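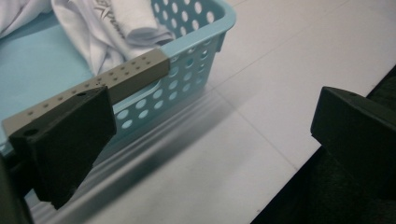 Finishing is where most knitters quit. The cowl is off the needles, the bind off looks decent, and then it goes in a bag for 7 months with the ends still hanging. I know, I have that bag. So this year I'm blocking everything, and the setup is cheap. Any plastic basket with holes punched in the sides will do, a light blue one like mine is fine, the air gets through and your knitting can lie there flat until you have time for it. Don't buy the fancy mesh rack. Not yet anyway.

November 11, 2022 and the gift list is long. Three cowls, two hats, one shawl that I should never of promised.

Start with the yarn label. Wool wants a soak, cool water, a drop of wool wash, no wringing. Skellura is my everyday wool and it grows when wet - scary the first time, fine after. Bornar is the cotton one. Heavy, slow to dry, hardly moves. Acrylic is a different animal, steam only, and keep the iron well above it. Touch it once and the stitches go limp and shiny for good. Ask me about the green hat.

Squeeze, roll in a towel, step on the towel. Yes, step. Then lay it out and pin. 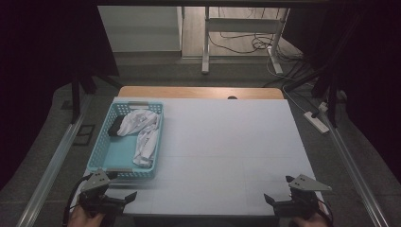

Pins every inch or so along a straight edge, closer on lace. Rustproof ones, please. The Skarker shawl, my May pattern, took 97 pins and most of an evening, and I'd do it again because the points came out sharp as anything. Before blocking it looked like a dish rag. Blocking wires would be faster. I keep meaning to get some.

Measure as you go, side to side and top to bottom. If the pattern says 22 inches wide and you have 20, pull gently and pin again. If you have 16, that's a gauge problem and no amount of pins will save it. Sorry. Swatch next time, and wash the swatch to.

Then leave it alone. Overnight for a hat, two days for cotton, longer if the house is damp. Unpin too early and it all springs back.

Now the ends. I weave mine in after blocking, not before, so the fabric has settled and nothing puckers. Blunt needle, follow the path of the purl bumps, up one way and back the other. Leave a short tail, wash once, then trim. Same goes for mending store clothes. A sports shirt, likely polyester, with a frayed edge and a few white threads dangling will keep fraying if you only snip it, so turn the edge under and stitch it down first. Knits are kinder. Most loose tails can be pulled through to the back with a small crochet hook and that's that.
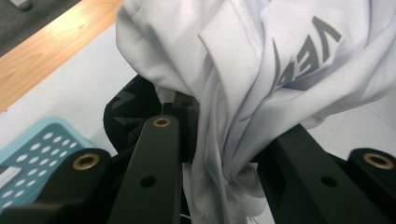 Last thing, yardage. The Asante cowl takes 100 grams if you knit it as written, one skein, and I get a lot of mail from people who ran short on the bind off. Weigh the ball before the last repeat. Smooth yarn and big needles eat less, a textured stitch eats more, and loose knitters always need extra. White is the hardest shade to judge by eye, all those soft folds bunched up with lavender-gray in the creases, and a crumpled heap of it always looks like more fabric than you have. Use the scale. Skip a repeat if you must, the cowl will only be a bit shorter.

Pattern for the matching hat is nearly done, just the crown chart left to fix.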